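Sealing a stone counter, again
Hernora Home Forum > Kitchens

flurden_16
Dark stone counter, installed in December. Installer said seal it every year. My neighbor says never. Who's right?
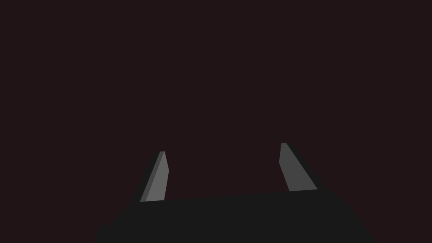
Pearce, Sunday, June 21, 2026

oldgrout
Drip some water on it and wait 11 minutes. If the spot goes dark, seal it. If not, leave it alone.

mapleknob
Disagree. Marble stains from oil long before water shows anything. I do mine every year, sink edge first.

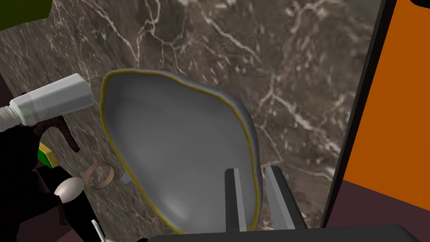
Gray basin in brown marble, pale veins

oldgrout
Sealer won't stop etching though. Lemon juice marks marble either way.

mapleknob
Never said it would. I said stains.

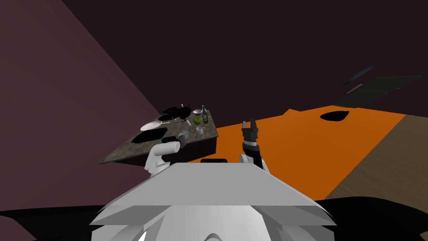 Re: Cost

flurden_16
Got a quote of $672 for sealing. Is that normal?

tidewell
No. A bottle of Porkident and an old T-shirt will do it. Wipe off the extra before it dries or you get haze.

oldgrout
Agree on the price. Still test first.
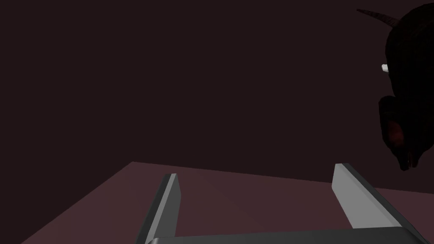 Dusty pink top, dark wall

flurden_16
Spot went dark by the faucet only. Buying a bottle.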